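3.2 Living with busy walls

The literature on patterned wallpaper is long on taste and short on data. Most of what has been written since the fashion came back consists of people telling other people to be brave. Our second study asked a duller question: once a loud pattern is up, how long does anyone go on noticing it?

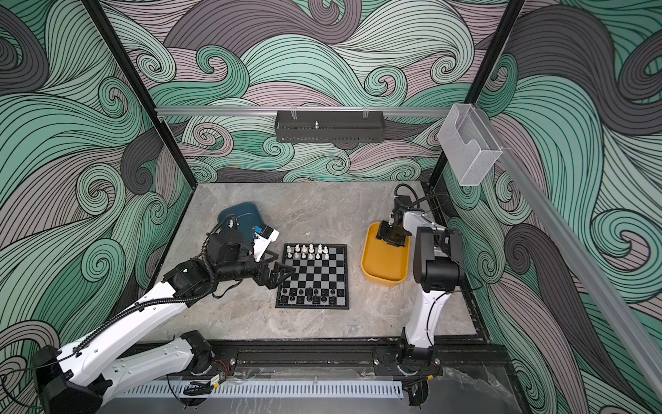

Figure 4. Wave-pattern paper in mint green, mauve-pink and charcoal gray, lining three sides of a work enclosure. The black outlines spiral into tight curls.

3.2.1 Participants and method

We recruited 22 households in Linmont, all of which had papered at least one room with a large-scale print. Three dropped out before the second interview – two moved house, and one painted over the evidence – leaving 19. Each household kept a diary for 4 weeks, starting in February, in which any adult was to write a line whenever the wallpaper came to mind. Interviews were held in the papered room, at the kitchen table if the papered room was a bathroom.

Diary entries were coded by two of the authors (Kuipers and Purba) as praise, complaint, or logistics. The third category was added late, when it became clear that a good share of the entries concerned seams.

3.2.2 Results

Entries fell off sharply after the first week. By the fourth, most diaries had gone quiet, and several had been taken over by shopping lists, which we did not code. Complaints outlasted praise. A person who liked the paper stopped mentioning it; a person who had found a mismatched curl beside the light switch went on mentioning it until we collected the notebook.

Pattern direction mattered more than color. Households with flowing or curling designs reported more trouble at corners than those with florals, where a stray leaf can pass for intent. One participant wrote that she had spent an entire phone call following a single line to see where it went. It went behind the bookcase.

Guests complicate the picture. Their remarks reliably set off new entries, even in homes where the diary had been silent for days, and "It's certainly bold" produced the longest ones. We therefore treat attention to wallpaper as partly social, in contrast to Vasconcelos, whose earlier survey interviewed only people who lived alone.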